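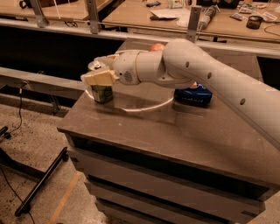
Green can, gripper right over it.

fkramer237: Clearing a counter still isn't solved. Upright cans, fine. Mixed items, no.

olleck_50: Disagree. Three items is a fair start.
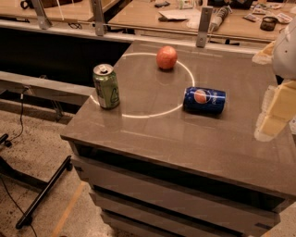
Apple, green can, Pepsi on its side.

fkramer237: The one lying down is the hard grasp — ask anyone in packing.

Bondov: Depends on the fingers. Blocky pads do OK on cylinders.

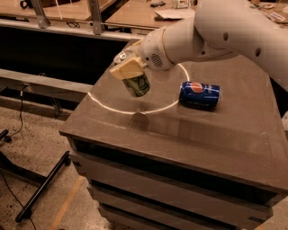
Green can held just off the surface.

olleck_50: That's a lift. Call it a chore when it does 528 on a Saturday shift.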